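Parts library drops its late fines

The parts library on the second floor of the Tranlow building will stop charging late fines this month, ending a policy that brought in $434 last year and cost rather more than that in stamps and ill will.

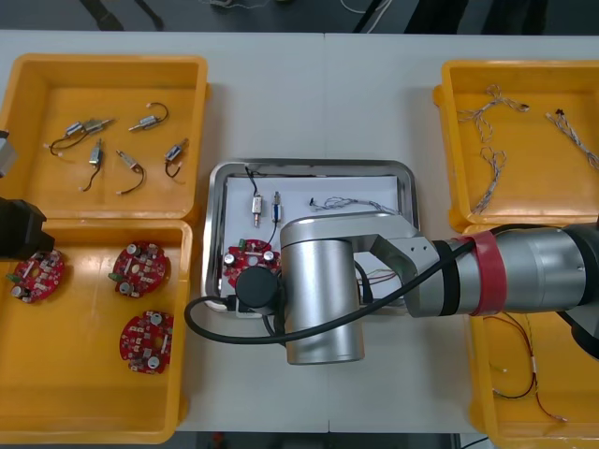 Tranlow Community Workshop — Lending Desk

Members may now keep small motors, switches and the like for 27 days, up from a week. After that they get a polite email. After that they get another one, slightly less polite, from Agnes Vik.

"I have drafts ready," said Vik, who runs the desk.

The library lists 3440 items, a figure that includes everything members have promised to bring back. Hamisi Koech, a member with a motor overdue from the previous winter, called the change "long needed" and declined to discuss the motor.

Fines already owed are forgiven up to $50. Only one member owes more, and he has asked for a meeting. 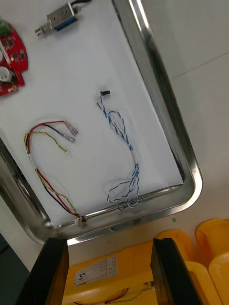
A solenoid on a paper-lined tray.

Drop-off hours stay the same. Loans of test meters still need a deposit — Dilwyn Probert was firm on this — and will until the last three come home.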